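Korkthorpe Forums > Workshops and Garages > Floors

Thread: Tape squares on sealed concrete, does it really help anyone?

urmas_r
Joined: November
Posts: 44

We rent a shop unit with a gray concrete floor and my partner wants to mark standing spots and parking spots in colored tape. Orange for where a person stands, yellow for stuff that shouldn't move. I've seen this at other people's places and I'm not sold. Looks tidy for a month and then it's sticky edges and lint. Has anyone kept it up for a whole year?

Urmas Raudsepp

pallet_jim
Posts: 136

Kept it up for two. Depends on the tape and on how well you cleaned before it went down. If you swept and called it clean, it'll lift.

ccori_c
Posts: 20

I'll be the grump. The tape isn't the weak part, the habit is. People stand on the square while you're watching and then drift off it. We had seven squares at Jevitz and I'd say two got used.

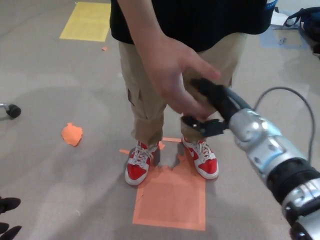 And the concrete in the middle of a square gets scuffed where everybody plants their feet, so you end up with a dark patch and a bright outline. If your landlord cares about the floor, think about that before you start.

Consuelo

urmas_r

That's my worry too. The lease says "original condition" and I don't know what that means for concrete that was already marked up when we got it.

pallet_jim

Take pictures now, with the date. And I don't agree about the scuffing. Most of that is rubber off shoe soles and it comes up with a stiff brush and dish soap. I've never had a square wear into the sealer.

ccori_c

Yours is epoxy, Jim. Plain sealed concrete is softer than that. I've scrubbed it on my knees and the shadow stayed.

pallet_jim

Fair, mine is epoxy. I'd still try the brush first.

benchdog_k
Posts: 7

Has anyone used the Trarnitz floor tape? The listing says no residue. They all say no residue.

ccori_c

I'd want to see it after a summer with the door open. Stick a strip in a corner and leave it alone for a few weeks before you buy a case.

urmas_r

What about the little bits? Every time somebody redoes a corner there's a scrap left behind and it gets walked all over the shop. Also rolling chairs. I can't picture tape holding up to casters.

pallet_jim

Casters will chew up the edges, no argument there. Keep the chairs on the other side of the room or use paint. For the scraps, cut with a knife instead of tearing, and carry a bag.

benchdog_k

Paint on a rental? Good luck with that.

pallet_jim

I said OR use paint. He can ask.

ccori_c

Mark the corners only. Four short L's, so there's less to peel and less to scrape up later. You can still tell where to put your feet.

urmas_r
Edited 06/04/2020

Corners only is something I could live with. We'll try one spot by the bench and leave the rest bare. My partner has already bought two rolls, so I expect I'll lose this one anyway.

benchdog_k

Post how the corners hold up. I still don't believe the no residue thing.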